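Tumdale Residence - Furniture and Fixings Inspection
Checklist with comments, November 2022

Scope: bedrooms and corridors, Block 13. Inspected against the Bilex fixing sheet and house rules.

1. Tall furniture fixed to wall at top rail. PASS
Comment: Room 91 bracket had one loose screw, tightened on the spot.

2. Doors open fully and stay clear of the bed and exit path. PASS

3. Hinges tight, no cracked plates. ACTION
Comment: two lower hinges worn on the Ouellet units. Replace before April.

4. Interior hooks secure, no sharp ends. PASS
Comment: pull each hook by hand. Do not hang bags from door edges - the load tips the unit forward. 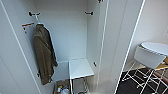 How often do the wall fixings need to be checked?
Once a year, and again each time a unit is moved or the wall is repainted.

5. Nothing stored on top of units. FAIL
Comment: suitcases found in several rooms. Notices issued. Recheck at next visit.

6. Clear gap of 500 mm between heaters and furniture. PASS
Comment: measure from the front face of the heater, not from the pipe.

7. Extension cords not run under rugs or behind drawers. ACTION
Comment: one cord pinched behind a desk and removed. Heaters over 3000 W are not allowed on any cord.

8. Corridor width kept clear to both exits. PASS
Comment: Flutport delivery crates were stacked by the east door on arrival. Moved before sign-off.

Open items: 3, 5, 7. Send parts order for item 3 with the unit numbers listed on the back sheet.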